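Bergeron Children's Clinic Opens Its New Day Surgery Unit

Families in the Sustach area no longer have to make the long drive to the city for a child's hernia repair or ear tubes. The new day surgery unit at Bergeron Children's Clinic opened in February, and the first weeks have gone wonderfully well. The unit has 2 operating rooms and 17 recovery beds, each with a fold-out chair so a parent can stay close.

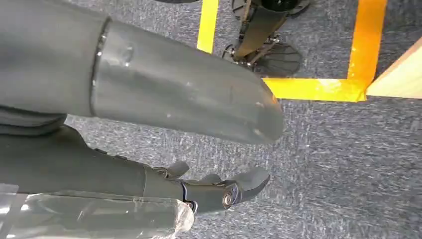
Most children arrive at 7 a.m. and are home in time for supper. Raymonde Chan, the unit's head nurse, says 153 children have already been treated. "We planned for a slow start and got a busy one," she says. "The team has been fantastic, and the kids are braver than any of us!"
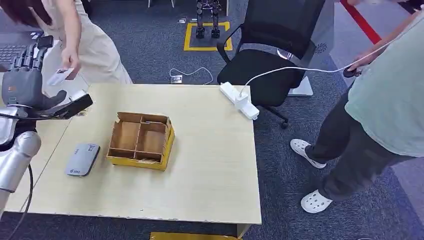 Getting ready for surgery starts a week ahead, with a phone call from a nurse and a visit to the playroom for any child who wants one. Children can try on a mask, meet the anesthesia team and ask whatever they like. Simple things work well with the youngest ones – a low voice, a favorite toy, a small white card like the one being held over the wooden table. Parents get their own checklist covering meals, medicines and what to pack.

The clinic expects to care for 400 children by the end of the year. Evening tours of the unit run monthly and are open to all families. Sign up at the front desk, Havent Street entrance.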